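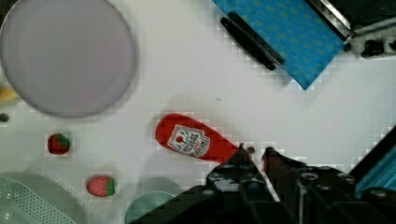
The ketchup bottle on the white table, with the plate and the two toy strawberries.

Inventory began at the plate, which was lavender-gray and round, and went downward. Bezawit Tufa read the list and Mesfin Gashaw wrote.

"Ketchup, one. Red plastic. On its side."

"Cap direction?"

"Toward the plate."

He entered it. The form came from Kadden and had a field for cap direction, a field for label condition and 8 fields that the Pastier house had never used. The label was white with a small tomato. Under Condition he put legible in part.

"Strawberries, toy, two," she said. "One dark red. One lighter, nearer the bottom."

"Whose?"

"The form doesn't ask."

Their mother had kept a play kitchen for grandchildren for 25 years, and in December the grandchildren had stopped at almost 70 miles away. The estate allowed 700 dollars for the contents of the room. Eino Leinonen, who did the valuing, had given the strawberries no value and the basket a dollar. The basket was pale green, with holes.

"There's something yellow by the plate," Mesfin said.

"Lemon or cheese?"

"I'd have to move the plate."

"Then write yellow."

He wrote yellow. He had eaten a great deal of pretend food at a table like it, at four in the afternoon, always with ketchup, and had been asked each time whether it was too hot. There was no field for that. He put the pen down and said it was fine, thank you - and she turned to the next sheet.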